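보낸 날짜: 2019년 6월 21일
받는 곳: 규칙서 한글화 모임 메일링 리스트
제목: Re: Re: [용어] Travuna 규칙서의 '차례'와 '턴', 그리고 말투 문제

> 안녕하세요. Travuna 번역본 2차 검토를 하다가 몇 가지 제안을 드립니다.
>
> 1) '턴'과 '차례'가 섞여 있습니다. 앞쪽은 '차례', 뒤쪽은 '턴'입니다. 우리말을 쓰자는 게 모임 취지이니 전부 '차례'로 바꾸면 어떨까요. 찾아 바꾸기 한 번이면 끝날 일 같습니다.
>
> 2) 말투도 통일이 필요합니다. '합니다', '하십시오', '한다'가 한 쪽 안에 다 나옵니다. 저는 '하세요'가 친근해서 좋다고 생각합니다.
>
> 3) may를 '~할 수 있다'로 옮긴 곳이 너무 많아 읽기 지루합니다. 적당히 생략해도 뜻은 통하지 않을까요.
>
> 4) Henov 확장의 'discard'와 'remove'를 둘 다 '버린다'로 했던데, 저는 이쪽이 깔끔해서 마음에 듭니다.
>
> 급한 건 아니지만 인쇄 전에 정리하면 좋겠습니다.

검토 고맙습니다. 급한 건 아니라고 쓰셨는데 이 모임에서 그 말이 붙은 안건치고 한 계절 안에 끝난 것을 본 적이 없어서, 저는 아예 밥을 먹고 앉아 길게 씁니다. 바쁘신 분은 4번만 읽으셔도 됩니다. 4번은 꼭 읽으셔야 합니다.

**1) 차례와 턴**

'차례'로 통일하자는 데는 찬성합니다. 찾아 바꾸기 한 번이면 끝난다는 데는 반대합니다. 제가 지난 1월에 바로 그걸 했습니다. 그 결과 '패턴 타일'이 '패차례 타일'이 되었고, 그 상태로 시험판이 나갔으며, 시험판을 받은 분들 중 한 분은 그것이 게임 세계관에 나오는 고유명사인 줄 알고 끝까지 그렇게 부르셨습니다. 저는 정정할 시기를 놓쳤습니다. 지금도 그 테이블에서는 패차례라고 할 겁니다.

기계적인 문제를 빼고도 걸리는 데가 있습니다. 원문에는 turn과 round와 phase가 따로 있고, 여기에 가끔 Juranent 편집부가 졸면서 쓴 것으로 보이는 cycle이 끼어듭니다. turn이 차례면 round는 라운드로 두어야 하는데, 하나는 우리말이고 하나는 외래어인 것이 보기 싫다는 분이 분명 나옵니다. 예전에 round를 '바퀴'로 옮기자는 안이 있었습니다. "한 바퀴가 끝나면"까지는 좋았습니다. 그런데 Travuna에는 수레가 나오고 수레에는 바퀴가 있고, 바퀴는 부서집니다. "바퀴가 끝나기 전에 바퀴를 수리한 사람은" 하는 문장을 제가 쓰고 제가 지웠습니다.

그래서 제 안은 이렇습니다.

- turn: 차례
- round: 라운드
- phase: 단계
- cycle: 문맥을 보고 위의 셋 중 하나. 확신이 없으면 리스트에 물어보기

세 번째와 네 번째는 이미 합의된 줄 알았는데 용어표를 보니 '단계'와 '국면'이 둘 다 확정으로 표시되어 있습니다. 용어표는 이제 3,254줄입니다. 표의 절반쯤은 같은 단어를 두고 서로 다른 시기에 내린 확정들이라고 봅니다. 누가 한번 정리해야 한다고 다들 말씀하시고 저도 그렇게 말합니다. 말하는 데는 다들 소질이 있습니다.

덧붙이면 '차례'에도 함정은 있습니다. 규칙서 첫머리의 목차도 '차례'입니다. "차례를 보십시오"라고 쓴 문장이 한 군데 있는데, 이건 '목차'로 바꿔 주세요. 명절에 지내는 그 차례와 혼동할 분은 안 계시리라 믿습니다만, "조상의 차례"라는 카드 제목만큼은 다시 생각해 봅시다. 원제가 Elders' Turn이니 번역이 틀린 건 아닌데, 그 카드를 뽑으면 갑자기 상을 차려야 할 것 같습니다. '어르신 차례'라고 하면 버스 자리를 비켜드려야 할 것 같고요. 좋은 안 있으신 분은 답장 주십시오.

**2) 말투**

'하세요'가 친근하다는 말씀에는 동의합니다. 문제는 규칙서가 친근해야 하는 물건인가 하는 점이겠지요. 규칙서를 펼치는 경우는 크게 두 가지입니다. 처음 배울 때, 그리고 싸울 때. 처음 배울 때는 "카드를 한 장 뽑으세요"가 좋습니다. 싸울 때는 다릅니다. 저녁 열한 시에 수레 점수 하나를 두고 언성이 올라간 테이블에서 누군가 규칙서를 집어 들고 읽는데 "이때 점수를 얻지 못해요~"라는 식이면 권위가 서지 않습니다. 물결표는 제가 붙였습니다만 읽는 사람 귀에는 들립니다.

저는 '한다'를 지지합니다. 짧고, 줄이 덜 넘치고, 주어가 빠져도 덜 어색합니다. 다만 설정 이야기가 나오는 첫 쪽의 글과 예시 상자는 '합니다'로 두는 편이 읽기에 부드럽습니다. 본문은 '한다', 예시는 '합니다'. 이렇게 갈라 두면 어디까지가 규칙이고 어디부터가 예시인지도 말투로 구분되는 덤이 있습니다.
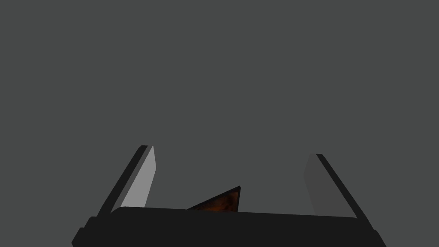 줄이 넘친다는 이야기가 나온 김에 지면 사정을 다시 적습니다. 원서는 12쪽이고 우리도 12쪽 안에 넣어야 합니다. 인쇄소에서 중철로 묶기 때문에 한 쪽만 더 늘리는 건 안 되고, 늘리면 네 쪽 단위로 늘어나며, 그러면 세 쪽을 무엇으로 채울지를 두고 또 투표를 하게 됩니다. 지난번 투표의 결과물이 '메모'라고만 적힌 빈 쪽이었다는 것을 기억해 주세요. 줄까지 그어 드렸는데 거기에 메모를 했다는 분을 아직 못 만났습니다.

'하십시오'는 '한다'보다 길고, 이게 문장마다 쌓이면 예시 상자 하나가 다음 쪽으로 밀립니다. 밀린 예시는 자기가 설명하는 규칙과 떨어져서, 책장을 넘긴 사람에게 난데없이 "따라서 빨강은 점수를 잃습니다" 하고 말을 겁니다. 빨강이 누구인지, 왜 따라서인지는 앞 장에 있습니다. 실제로 교정지에 그런 쪽이 나왔고 저는 잠시 그게 의도된 연출인 줄 알았습니다.

**3) may를 생략하자는 제안**

여기는 제가 좀 완강합니다. "카드를 한 장 버릴 수 있다"와 "카드를 한 장 버린다"는 다른 게임입니다. 앞의 것은 선택이고 뒤의 것은 의무입니다. 지루한 건 맞습니다. 규칙서가 원래 그렇습니다. 같은 말을 같은 낱말로 되풀이하는 글이고, 학교 글짓기 시간에 그렇게 하면 혼났는데 여기서는 그렇게 안 하면 혼납니다.

정 지루하시면 '~해도 된다'를 섞는 건 어떠냐고 누가 물으실 것 같아 미리 답하자면, 그것도 안 됩니다. 섞이는 순간 읽는 사람은 '할 수 있다'와 '해도 된다'의 차이를 찾기 시작합니다. 우리 독자 중에는 조사 하나를 들고 와서 네 단락짜리 메일을 쓰는 분이 여럿 계시고, 그중 여럿은 이 리스트에도 계십니다. 저도 그런 메일로 처음 가입했습니다.

참고로 원문에서 may인지 must인지 안 밝힌 데가 있습니다. 시장 단계 맨 끝, "The player draws a card"입니다. 저는 의무로 읽었습니다. 손에 든 카드가 이미 9장이면 더 뽑지 못하는데, 그때 이 문장이 어떻게 되는지는 원문도 말이 없습니다. Juranent에 문의를 넣었더니 "테이블에서 즐거운 쪽으로 정하시라"는 답이 왔습니다. 그 답을 읽고 저희 테이블은 즐겁지 않은 저녁을 보냈습니다. 일단은 "한 장 뽑는다. 손이 가득 찼다면 뽑지 않는다"로 옮기고, 뒤 문장은 역자 주로 돌려 두었습니다. 이견 있으시면 말씀해 주세요.

**4) discard와 remove**

깔끔해서 마음에 드신다니 죄송하지만 이건 오역이고, 범인은 저입니다. Henov에서 discard는 버린 더미로 가는 것이고, remove는 게임에서 아주 빠져 상자로 돌아가는 것입니다. 둘 다 '버린다'로 하면 상자로 가야 할 폭풍 카드가 버린 더미에 들어가고, 더미를 다시 섞을 때 따라 들어가고, 그러면 폭풍이 또 옵니다. 기본판만 할 때는 remove가 안 나오니 아무 탈이 없었습니다. 확장을 넣고 5인으로 돌리니 더미가 빨리 돌아서, 폭풍이 거의 출퇴근을 하더군요. 저희는 처음에 이걸 확장의 개성이라고 생각했습니다. 혹독하지만 인상적인 확장이라는 후기까지 제가 썼습니다. 그 후기는 아직 게시판에 있고 추천도 제법 받았습니다.

다음과 같이 고치겠습니다.

- discard: 버린다 (버린 더미에 앞면으로 놓는다)
- remove: 제거한다 (상자에 되돌려 놓는다)
- return: 되돌린다 (공급처로)

'제거'가 한자어라 딱딱하다는 의견이 나올 텐데, '없앤다'로 하면 카드를 찢는 분이 나올까 걱정입니다. 농담 같지만 예전에 다른 게임에서 destroy를 '파괴한다'로 했을 때 중고로 나온 물건을 하나 본 적이 있습니다. 구성물 상태에 '규칙대로 사용함'이라고 적혀 있었습니다.

return은 Miyazaki 지도에서 특히 조심해야 합니다. 그 지도에는 공급처가 항구마다 따로 있어서, "되돌린다"만 쓰면 어느 항구인지 모릅니다. 원문은 its supply라고 대명사로 때우는데 우리말로는 '그 공급처'라고 해도 그가 누군지 알 길이 없습니다. 번거로워도 매번 "그 물품을 가져온 항구의 공급처"라고 풀어 씁시다. 줄은 넘치겠지요. 대신 Miyazaki 쪽에는 원서의 큼지막한 장식 제목이 있으니 그걸 조금 줄이면 들어갑니다. 장식 제목을 좋아하시는 분들께는 미리 사과드립니다.

**그 밖에**

띄어쓰기는 이번 판에서 '더미'를 모두 띄우기로 했습니다. 버린 더미, 뽑는 더미, 폭풍 더미. '카드더미'를 붙여 쓴 곳이 보이면 조용히 고쳐 주시고, 고쳤다는 메일은 안 보내셔도 됩니다. 지난달에는 고쳤다는 메일과 고친 것을 되돌렸다는 메일이 번갈아 와서 제 편지함이 라운드제로 돌아갔습니다.

쉼표 뒤에 오는 괄호, 괄호 안의 마침표에 관한 건은 이전 스레드에서 계속해 주세요. 저는 그 스레드를 따로 분류해 두었고 마음이 건강한 날에만 엽니다.

고친 파일은 공용 폴더에 올려 두겠습니다. 파일 이름에 '최종'은 쓰지 않겠습니다. 이미 '최종', '진짜최종', '최종_수정', '이걸로인쇄'가 있고, 인쇄에 들어간 것은 넷 중 어느 것도 아니었습니다. 이번에는 '2차검토반영'으로 하니 그 위에 바로 고치지 마시고 댓글로 달아 주세요. 특히 말투 문제는 한 번 갈아엎으면 되돌리기가 어려우니, '하세요'파이신 분들은 제가 본문을 손대기 전에 답을 주시면 좋겠습니다. 다음 주말까지는 4번만 고치고 기다리겠습니다.

Elders' Turn 카드 제목도 계속 받습니다. 지금까지 들어온 안은 '원로의 시간' 하나인데, 제가 낸 겁니다.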